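Search openings Enter keyword Go

Floor operator / robot trainer, Rulum workroom, Bekville
Two places, day shift

I was asked to write this ad because I have worked the floor longest and because the first version, which came from the office, used the word "revolutionary" twice. I took both out.

Rulum used to be a packing room. People stood at benches and put things in boxes. A year ago Amska, who own us, decided that part of the work would become teaching machines to handle objects, and that the packers would do the teaching. Some of us moved over. Seven people left, and the ad you are reading is for two of the gaps.

You will work with two arms at a toy kitchen. You guide them to pick up play food and put it somewhere else, and every attempt is recorded. Then you reset the counter and go again. A good shift is 73 recorded attempts. The office plan says 800 a week for each operator, and you can do that sum yourself before you apply.
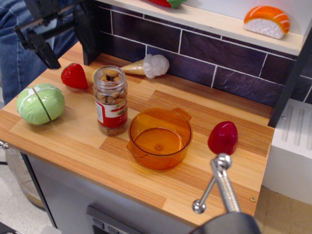
Page last changed: March, by E. Gape

What the job changes, compared with packing: your back will hurt less and your eyes will hurt more. You sit down. You get a break at 10:15 that is really taken, which was not always so on the benches. You talk to people less, and I would count that as a loss. When something goes wrong it takes longer to find out whether it was you, the arm or the software, and the log tends to say it was you. Saulius Ramanauskas keeps the machines running and will usually side with the operator, so write down what you saw.

We have been told the arms will never replace the people who train them. I have asked for that in writing and have not got it. What we do have in writing is a 343-day contract, paid at the old packing rate plus a skill allowance, with a review before the end. Gwenllian Gronow in personnel can send you the wording. Read the part on reassignment. 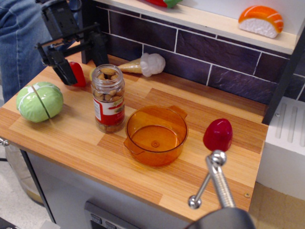 Patience matters more here than any computer background. The same pepper may need picking up all morning, and the tenth try has to be done with as much care as the first. Steady hands help. If you have packed, sewn, cooked for a living or worked a register, say so. Training is two weeks with Eifion Skyrme, paid in full – check your first pay slip anyway.

Doubts are fine. I have plenty, and I'm still here.

To apply, send a page about your work so far to Gwenllian Gronow at the Hughes building, front desk, or hand it in before 4 p.m. No cover letter, no video.

Eleri Gape, floor lead

Contact | © Rulum, Bekville | Back to top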